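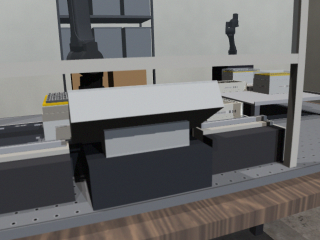 Pues a mí la librería me dijo que no lo podía pedir, que Clelum no sirve a tiendas pequeñas si no es con un mínimo de ejemplares, y me volví a casa con las manos vacías. Eso fue lo que contestó lectora_de_tren cuando pregunté lo mismo en el hilo general, y como allí se perdió entre otras cosas lo abro aparte.

Cómo consigo que mi librería de barrio pida un libro de una editorial pequeña (y nueve ejemplares, no uno)

Publicado por papelymoho
Jan 22, 2026

A ver, explico rápido que escribo desde el trabajo. Tenemos un club de lectura, nueve personas, y para abril queremos leer el ensayo de Ackermann sobre los bloques de viviendas, el de la reedición en Clelum. No la edición vieja. La vieja tiene 172 páginas y le falta el último capítulo, el de las escaleras, que es justo por el que lo elegimos.

El problema. En internet lo encuentro de segunda mano en Wundero, tirado de precio, pero todos los anuncios ponen la foto de la cubierta nueva y luego en la descripción no dicen edición ni nada. Ya compré uno así y me llegó el viejo. Subrayado además, con boli verde, y alguien había escrito "mentira" en el margen de media docena de párrafos. Entretenido pero no es lo que pedí.

Lo que quiero es comprarlos en la librería de siempre. El librero es majo pero me dice "eso no me sale en el ordenador" y ahí se acaba la conversación. No sé si es que no existe, que no lo distribuyen, o que no tiene ganas. Yo tampoco sé qué decirle.

Dudas sueltas:
- puedo obligarle a pedirlo? bueno obligar no, ya me entendeis
- si pido los nueve de golpe tengo que pagar por adelantado?
- y si alguno del club se raja, se devuelve?
- cómo sé que va a venir la edición buena

He leído las reseñas de Cluratura y no aclaran nada. Una dice obra maestra, la otra que es un ladrillo sobre ladrillos, y las dos citan el mismo párrafo de la contracubierta. Sospecho que ninguno pasó de ahí.

Gracias de antemano. Si alguien lo ha leído que diga también si se hace largo, que en el club hay quien se duerme con los ensayos.

tapablanda
Respondido el mismo día

Trabajé unos años en una librería, así que te cuento cómo va por dentro. Voy con prisa, perdona el desorden.

Lo de "no me sale en el ordenador" casi siempre quiere decir que ha buscado por título. Los títulos se dan de alta fatal. Con tildes, sin tildes, con el subtítulo pegado, con el artículo al final detrás de una coma. Llévale el ISBN apuntado en un papel. El ISBN de la edición nueva, ojo, que cada edición tiene el suyo. Eso te resuelve de paso la última duda: si pide por ISBN y llega otra cosa, el error es del distribuidor y lo cambian ellos.

De dónde sacas el ISBN. De la web de la editorial, de la ficha de una biblioteca, o de la página de créditos si conoces a alguien que lo tenga. De los anuncios de segunda mano no, que la gente copia la ficha que le sale primero y tan contentos. Así te pasó lo que te pasó.

Si con el ISBN tampoco le sale, entonces es que la distribuidora con la que trabaja él no lleva a esa editorial. Pasa mucho con las pequeñas. Tiene dos salidas: pedirlo a otra distribuidora aunque no tenga cuenta fija (pagando portes, y por eso ponen mala cara) o escribir directamente a la editorial. Un correo. Muchas editoriales chicas sirven directo y encantadas, sobre todo un pedido de nueve, que para ellos no es poca cosa.

Obligarle no puedes. Pero diselo así: "quiero nueve, los dejo pagados, cuándo los tendrías". Cambia bastante la cara. Un ejemplar suelto con portes le sale a perder dinero, nueve ya no.

Señal. Lo normal es que te pida algo por adelantado y me parece justo. En la mía pedíamos la mitad para los encargos de más de tres ejemplares, otras no piden nada si te conocen. Pregunta y que te lo apunte en un recibo.

Devoluciones. Aquí cuidado. La librería puede devolver a la distribuidora lo que viene en depósito o con derecho a devolución, pero lo comprado en firme se lo come. Y el pedido directo a una editorial pequeña suele ser en firme. O sea que si uno del club se raja, el ejemplar os lo quedáis vosotros. Cobrad antes a la gente. De verdad. Yo he visto encargos de doce libros para un club y vinieron a recoger siete, los otros estuvieron en el estante de abajo hasta que cerramos.

Tiempos: de una distribuidora habitual, unos días. De editorial directa, pon tres semanas y no te fíes. Para abril vas bien si lo haces ya, no lo dejes para marzo.

Una cosa más - si la edición nueva está agotada en almacén te van a decir "en reimpresión". Puede significar el mes que viene o puede significar nunca. Pide que pregunten la fecha.

anaquel9
Respondido dos días después

Yo lo he leído!! La edición nueva. No se hace largo, bueno el segundo capítulo sí, el de los concursos públicos, una lista de nombres y fechas que no se acaba. Nosotros ese nos lo saltamos y no pasó nada. El de las escaleras es buenísimo, habla de quién se cruza con quién en un portal y de por qué en unos edificios la gente se saluda y en otros no. Dio para dos horas de discusion y una acabó enfadada con el ascensor de su casa.

Sale una cita de una ordenanza de 1839 que parece escrita ayer, sobre vecinos que tienden la ropa donde no deben. Empezad por ahí si teneis gente que se duerme.

Para comprarlo yo no me compliqué, lo saqué de la biblioteca. Tenían uno y pedí que compraran más, hay una hojita de desideratas en el mostrador. Tardaron pero compraron dos. Entre lo que pille la biblioteca y lo que compréis igual no necesitáis los nueve. Nosotros íbamos pasándonoslo, el que acababa avisaba. Funciona regular porque siempre hay alguien que se lo queda un mes, pero funciona.

De segunda mano yo sí compro en Wundero y me va bien, pero SIEMPRE escribo antes al vendedor y le pido que me mire la última página numerada. Si te dice 172 es el viejo, tú misma lo has dicho. Si no contesta, no compras. Punto.

De las reseñas de Cluratura no hagas ni caso, pusieron por las nubes una novela que no me la acabé ni en la playa.

corrector_cansado
Respondido después

Pide el ISBN y ya. Lo ha dicho tapablanda pero en más largo.

Y no es "reedición", si lleva un capítulo añadido es edición ampliada. Lo digo porque en la ficha puede venir así y si buscas por la otra palabra no lo encuentras. Reimpresión es otra cosa, el mismo texto vuelto a imprimir. En créditos lo pone, "segunda edición, ampliada" o parecido.

El autor no creo que sepa nada del tema por cierto, un libro contra los arquitectos escrito por alguien que no ha visto una obra. Pero eso es opinión mía. Leí 100 páginas y lo dejé.

Comentarios

papelymoho: gracias a los tres. Fui ayer con el ISBN en un papelito y le salió a la primera, lo tenía dado de alta sin la tilde y con el nombre del autor con una sola n. Pedidos ocho, al final mi vecina lo saca de la biblio. He dejado pagada la mitad. Lo de cobrar antes al grupo lo he mandado por mensaje y de momento han contestado cuatro.

tapablanda: los otros cuatro, persíguelos.

anaquel9: contad luego qué tal el de las escaleras. Y corrector, si lo dejaste en la 100 no llegaste a lo bueno, que está al final.

corrector_cansado: si un ensayo guarda lo bueno para el final, mal asunto. Pero vale, miraré si está en la biblioteca.

papelymoho: otra cosa que se me olvidó, me ha dicho el librero que si sobra alguno se lo queda él para el escaparate, que ahora le ha picado la curiosidad. No cuento con ello pero lo dejo aquí por si a alguien le sirve preguntar. Doy esto por resuelto, si el pedido se tuerce abro otro hilo.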